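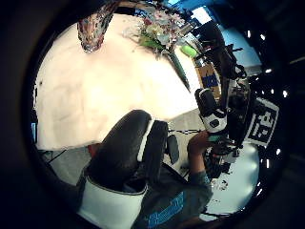
How I Keep Grocery Store Flowers Going for More Than a Week

I buy cheap flowers. The Kistville market puts a bucket of mixed bunches by the registers and I have no willpower at all, so most weeks one comes home with the bread and the cat litter. For years they flopped in three days and I figured that was what you got for the price. Then I spent an October helping out at Emiliano Cortés's shop over in Pickering, mostly sweeping up stems, and found out I'd been doing nearly everything wrong!

What you need

A clean vase, sharp scissors or a small knife, sugar, plain household bleach, and lemon juice (bottled is fine). If your bunch came with a packet of flower food, use that and skip the sugar mix completely.

Step 1. Wash the vase like you'd wash a glass

I used to give mine a quick rinse and call it good. Now it gets hot water, dish soap and a bottle brush, right down into the bottom where the green ring forms. If the neck is too narrow for a brush, drop in a spoonful of uncooked rice with soapy water and swirl it until your wrist gets tired.

Step 2. Strip the leaves

Hold the bunch up next to the vase and see where the water line will come. Every leaf below that goes. I know it looks bare, but leaves sitting in water turn to slime fast, and then the whole kitchen smells like a pond.

Step 3. Cut the stems

Take an inch off each one, at a slant, and get them into water right away. Don't leave them on the counter while you answer the phone (guilty). Woody stems like lilac can take a second cut, straight up the middle for an inch or so. 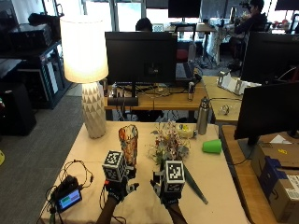 Step 4. Mix the water

For a quart of lukewarm water I use one tablespoon of sugar, two tablespoons of lemon juice and half a teaspoon of bleach. Stir the sugar and lemon juice in well, add the bleach last, and do it with a window open. Keep to the half teaspoon, please, and never mix the two straight from the bottle. If that makes you nervous, plain water changed every day does nearly as well.

Step 5. Arrange, but don't fuss

Greenery first, then the biggest blooms, then the little stuff in the gaps. I turn the vase as I go so it doesn't end up with a bald side. Tall stems should stand one and a half times the height of the vase, more or less, and I just eyeball it.

Step 6. Change the water

Every other day, new water and another tiny snip off the stems. Keep the vase away from the heater and away from the fruit bowl, too, as ripe bananas will finish off carnations overnight. My last bunch made it to day eleven, and the carnations were still going when I tossed the rest.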